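# Holding a desktop CPU the right way

Chips are tougher than they look, and swapping one is one of the most fun jobs in a PC build!

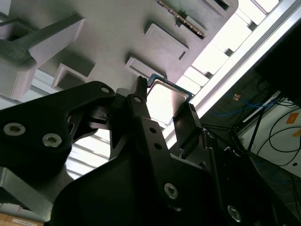 *Gripped by its edges, with the silver heat spreader left clear.*

1. Power off, unplug, and wait 14 seconds.
2. Pick the chip up by two opposite sides, and keep off the contacts underneath.
3. Find the small notch in the board edge and match it to your socket.
4. Lower it straight down. Zero pushing – it should just drop in (so satisfying!).
5. Close the lever, then add your thermal paste.

I've kept my spare chips in a Korkthorpe tray since November and love it.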